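Start | Aktuelles | Newsletter | Verein | Kontakt

24/12/2019
von Baranauskienė

Gakereck darf Gakereck bleiben

Liebe Leserinnen und Leser, eigentlich wollte ich Ihnen zu den Feiertagen etwas Besinnliches schreiben, aber dann lag gestern ein Brief vom Markenamt im Kasten, und nun müssen Sie (bei einem zweiten Becher Kaffee vielleicht?) doch noch einmal mit mir durch die Paragrafen. Ich verspreche, es lohnt sich!

Viele von Ihnen erinnern sich: Im Frühjahr bekam unser kleiner Spieleverlag Post von der Firma Latau. Unser Legespiel Gakereck, so hieß es darin, klinge einem ihrer Handyspiele zum Verwechseln ähnlich, und wir sollten den Namen bitte innerhalb eines Monats vom Markt nehmen. Dazu kam eine Kostennote über 641 Euro, die wir, das gebe ich gern zu, erst einmal ganz tief in die Schublade gelegt haben. Das Spiel hatte damals gerade seine 3000. Schachtel verlassen, ach was, das Lager natürlich, und der Name stand auf jeder einzelnen davon.

Wir haben dann getan, was man in so einem Fall wohl tun muss, nämlich viel telefoniert, schlecht geschlafen und schließlich eine Kanzlei in Fusau gefragt. Von dort kam der Rat, dem Widerspruch in aller Ruhe zu entgegnen und zu zeigen, seit wann wir den Namen benutzen. 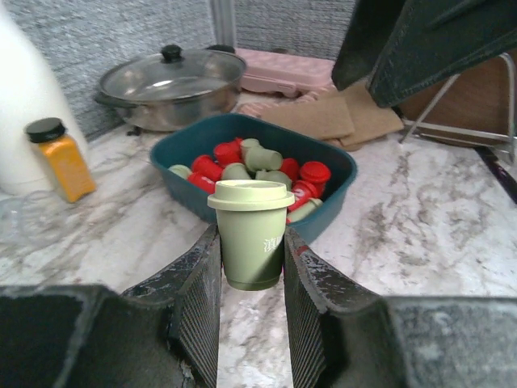
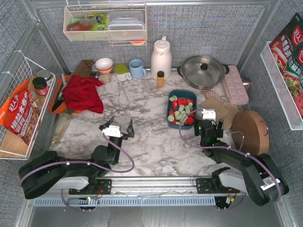

Kleiner Becher mit Deckel; Arbeitsplatz mit zwei Roboterarmen

Also haben wir gesammelt: alte Rechnungen, Programmhefte der Spieletage in Fusau, sogar die allererste Anleitung, die noch mit der Schreibmaschine getippt war und in der das Wort »Eckstein« durchgehend falsch geschrieben ist. Am Ende waren es 13 Anlagen, sauber nummeriert und zweimal kopiert. Der Copyshop kennt mich jetzt.

Das Amt hat den Widerspruch nun zurückgewiesen. Die beiden Namen hätten zwar die erste Silbe gemeinsam, würden aber beim Sprechen anders betont, und ein Brettspiel im Karton kaufe man eben auch anders als ein Programm fürs Telefon. Ganz zu Ende ist die Sache damit noch nicht, denn Latau kann im Januar Beschwerde einlegen. Unsere Kanzlei hält das für wenig wahrscheinlich, und ich halte mich daran fest, so gut ich kann.

Für Sie heißt das: Die Neuauflage erscheint unter dem alten Namen und mit dem alten Schriftzug. Wer schon vorbestellt hat, braucht nichts weiter zu tun. Die ersten 100 Exemplare bekommen einen Nachdruck der Schreibmaschinenanleitung dazu, samt Tippfehlern, das haben sich so viele von Ihnen gewünscht!

Ihnen allen gemütliche Feiertage und viele lange Spieleabende.

Zuletzt erschienen
Neue Regelvariante für zwei Personen
Rückblick auf die Spieletage in Fusau
Ersatzteile bestellen: so geht es
Gakereck auf Reisen, Ihre Einsendungen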